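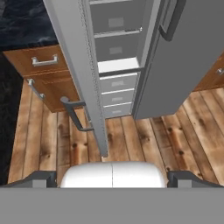 Reversed cards in the Drarkton spread: request for members' views
Tarot Practice board — 5 replies

Tralau_Reader
Members are asked for their views on whether reversals should be read in the Drarkton spread. The printed guide, page 162, is silent on the matter. I drew the Four of Cups reversed in the second position and do not wish to misread it.

mikumport19
Reversals should be read throughout. The Four of Cups reversed points to renewed interest after a dull spell.

Toledo Circle
I must respectfully disagree. The spread has 19 positions, and reversals make so long a reading very hard to follow. Our circle keeps all cards upright.

mikumport19
With respect, that is a house rule. It should not be given to newer readers as general practice.
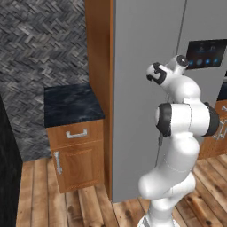

Grey appliance and wooden cabinet, with white arm

Toledo Circle
I accept the correction — it is a house rule, adopted in January. I maintain that it is a sound one.

Tralau_Reader
I thank both members. I shall read the card as reversed on this occasion and record the result in my journal. May I also ask whether the final position is read alone or with the card before it?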